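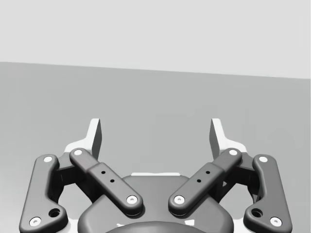

Setting up your department's news page in Wollia

4. Log in with your campus account and click Newsroom in the left menu. If you only see Calendar and Directory, your account hasn't been switched over yet. Write to the web desk and ask for editor access (mine took two days, and I work down the hall from them).

5. Pick your unit from the drop-down. The list runs by building, so the language programs are all under Østergaard Hall and the school of education is under Udwood. I still scroll past mine every single time.

6. Click New Story and fill in the headline, the summary and the body. Keep the body under 3000 characters if you want it to go out in the faculty digest as well. Longer stories are fine on your own page, but the digest chops them off mid-sentence and yes, I've had the phone calls!

Note: Paste your text as plain text. Copying straight from a word processor brings along odd fonts, and I've spent whole afternoons cleaning those up.

7. Add a contact. Use the office address for your unit and leave personal cell numbers out of it.

8. Choose a release time. Leave the box blank and the story goes live the moment it's approved.

Caution: Appointment announcements (new deans, chairs, directors, anybody with a title) have to clear the provost's office first. Tick the Hold box before you save. Once a story is out, Wollia emails all 2000 subscribers and there's no way to call it back.

9. Click Send for Review. You'll get a confirmation with a story number. Hang on to it, we look everything up that way.

If you get error 1009, your session has timed out. Copy your text somewhere safe, log in again and start over from step 6. Drafts save when you click Save and at no other time.

Moving stories over from Fokunetti

The old Fokunetti pages stay readable, but you can't edit them after 21 Aug 2026. Bring over whatever you still link to and let the rest go. I moved our last two years of lecture notices and skipped the parking updates.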